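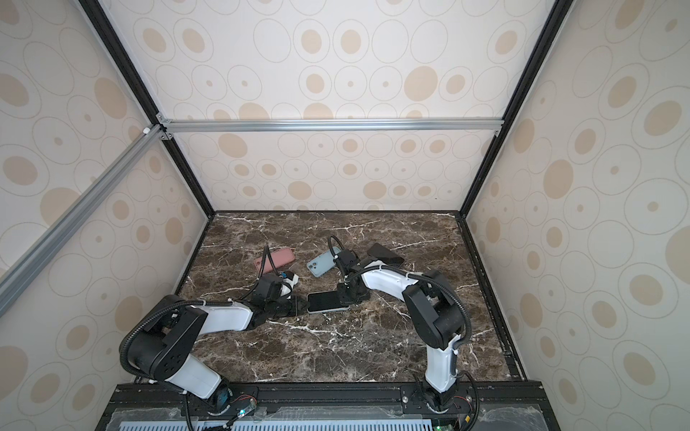

# Cansancio, descanso y culpa: un mes de diarios en la residencia Gorness

Trabajo de la asignatura Psicología de la Salud, Escuela Bekberg
Autoría: Olanrewaju Chukwu

## De dónde sale la idea

En la época de exámenes oí muchas veces la misma frase en el comedor: «estoy fatal, pero es culpa mía». Culpa por acostarse tarde, por cenar mal, por no haber salido a andar. Me picó la curiosidad (y bastante, porque yo la decía también) y quise saber si esa culpa seguía de verdad al cansancio o si iba por su cuenta.

## Cómo lo hice

Pedí a 37 residentes que llevaran un diario breve durante 30 noches. Cada noche anotaban la hora de acostarse del día anterior, el cansancio de 0 a 10, la culpa de 0 a 10 y una frase libre. Eran cuatro casillas y una línea, nada más, y creo que por eso la gente aguantó tan bien. Recogí 1107 entradas. ¡Solo se perdieron tres! Yo contaba con perder una semana entera de datos.

Pasé las frases libres a un documento y las leí todas dos veces. En la primera lectura marqué con rotulador las que contenían un «si hubiera» o un «tendría que». En la segunda separé las que hablaban del cuerpo (espalda, ojos, cabeza) de las que hablaban del trabajo pendiente. Hubo frases difíciles de clasificar, como «me duele el cuello de no estudiar», que acabó en los dos grupos.

## Lo que encontré

Lo más bonito del proyecto fue ver que las dos curvas se separan. En los días buenos, con poco cansancio, la culpa casi desaparece, como esperaba. En los días malos, en cambio, hay de todo: personas agotadas que no se reprochan nada y personas moderadamente cansadas que se ponen un 9. La hora de acostarse explicaba muy poco de esa diferencia. Pesaba más tener una entrega cerca - y sobre todo haberla aplazado.

También apareció algo que no buscaba. Varias personas escribieron que, hacia la mitad del mes, anotar el cansancio les había bajado un poco la culpa. Una lo dijo así: «al verlo en número parece menos un defecto». Con un diseño sin grupo de control no puedo afirmar que el diario tuviera ese efecto, pero me encantaría comprobarlo.

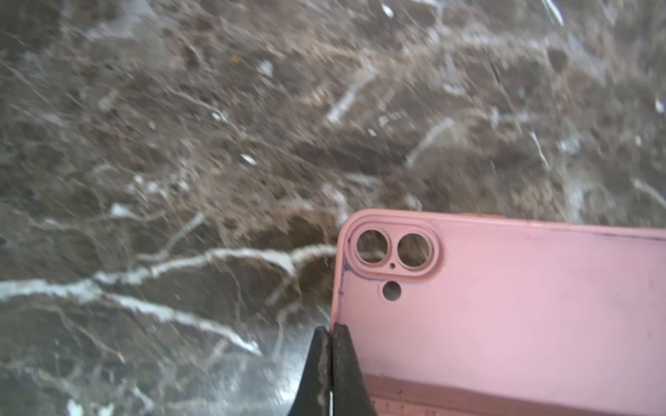
**¿Dormir más horas reduce la culpa por estar cansado?**

Con estos datos no se puede asegurar: quienes se acostaban antes puntuaban algo menos de cansancio, pero su nivel de culpa era muy parecido al del resto.

## Límites

- Todos los participantes viven en la misma residencia y casi todos comparten calendario de exámenes.
- El cansancio y la culpa se puntuaban en la misma hoja, una casilla debajo de la otra, y es posible que una nota arrastrara a la otra.
- No pregunté por cafeína ni por siestas. Lo echo de menos en cada gráfica.
- Clasifiqué las frases sin un segundo lector.

## Siguientes pasos

Me gustaría repetirlo en agosto, sin clases, con dos grupos: uno con el diario completo y otro que solo apunte la hora de acostarse. Ya tengo preparada la hoja nueva, con una casilla para la siesta y la culpa en la cara de atrás. Las tablas y las hojas de consentimiento van en el anexo.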